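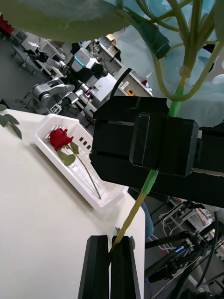

Notebook, restoration bench, Treltbridge
4 June 2024

Kidura, series one, episode seven. Picture transfer and sound sync, second pass.

Status at start

The first-pass file from the Yaman deck was rejected at review for dialogue drift in the back half of the episode. Lips and sound agree through the opening titles and the whole of the dinner sequence, then part slowly. By the courtroom speech the sound is 11 frames late. The drift is smooth up to the reel join and then steps, so there are two faults and they need separate fixes.

Transfer

Cleaned heads and guides before threading. Ran the line-up signal from the head of the tape and set levels from that, ignoring the figures on the box label, which belong to a different copy. Tension arm was reading high again. Backed it off until the control track meter settled and left it there for the full run.

Captured to the Trelik workstation as uncompressed picture with both audio tracks kept separate. Track one is the broadcast mix. Track two is marked "M+E" on the leader but has dialogue on it from the garden scene onward. It is quieter than track one and has no music under it, so it may be a rehearsal feed laid over the original. Keep it. Do not fold it into the mix.

Dropouts: over 600 logged on this pass, most of them single-line and in the studio interiors. The location inserts are cleaner. The bad patch in the staircase scene is in the same place as on the first pass, so it is on the tape and not in the deck. Concealment handles the short ones. The long horizontal tear across the housekeeper's close-up will need hand repair from the adjacent fields.

Sync

Used the door slam, the dropped tray and the gavel as reference points. Measured offset at each on the new capture:

Door slam: none.
Dropped tray: small, sound late, within tolerance.
Gavel: 7 frames late.

The improvement over the first pass is down to the tension setting, as far as I can tell. The remaining offset is the step at the reel join. The picture edit there has lost frames against the sound, probably when the master was recut for the shorter repeat slot. The repeat script has the end of the letter scene struck through, which fits.

Did not stretch the audio. Slipped track one as a block after the join and checked the gavel again — good. Checked the closing scene on headphones and on the speaker. Also good.

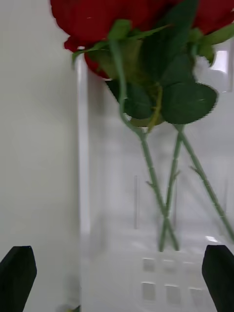

Sound cleanup

Buzz on the dialogue from the lighting dimmers, worst in the candlelit scenes. Notched the fundamental and the first few harmonics. Tried a deeper cut near 900 Hz and it took the body out of the older actors' voices, so it was put back. Some buzz is acceptable under the ballroom music. In the letter scene it isn't, and that section has its own setting saved as "letter only."

Left the studio floor creaks in. They are on the original recording and turn up in every episode.

Open items

Hand repair on the housekeeper's close-up.
Compare track two against the rehearsal script, if the script can be found.
End captions: one card sits lower than the others. Check against episode six before correcting anything.
Tension arm on the Yaman to be looked at before the next reel goes on. Service visit is down for July, which is too late for episode eight — ask whether it can be moved.
Review copy is exporting to the shared drive. First-pass file stays where it is until the new one is signed off.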